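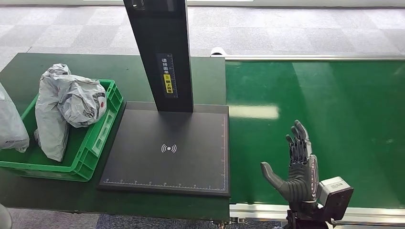

The sorting bench in Bolitville, with two gray parcels in the green crate.

I spent a morning at the Zollar parcel room in Bolitville, asking if machines can do our chores yet. Hiyori Maruyama, who manages the floor, gave me a "sort of" – and a big laugh!

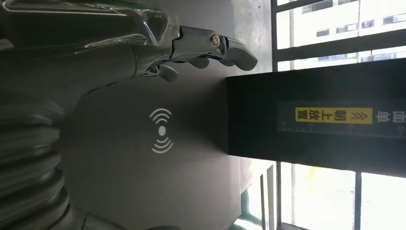
Metal fingers over the scanning platform, beside the yellow label.

The job is dull stuff: pick up a parcel, scan it, send it on. Maruyama says her best human shift did 657 parcels, and the robot managed more than 200 (soft mailers are a pain for it, and kind of for me too).
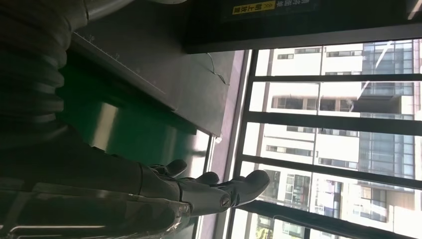 What about the laundry?

Don't hold your breath. Sylvain Vasseur, the engineer on the job, has tried towels at home and wouldn't trust it with a fitted sheet – I can't fold those either, so no judgment. He wants two more hands on parcels first.
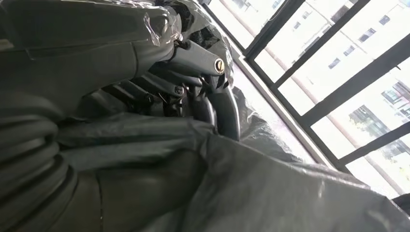
The next trial starts in February and runs for four weeks.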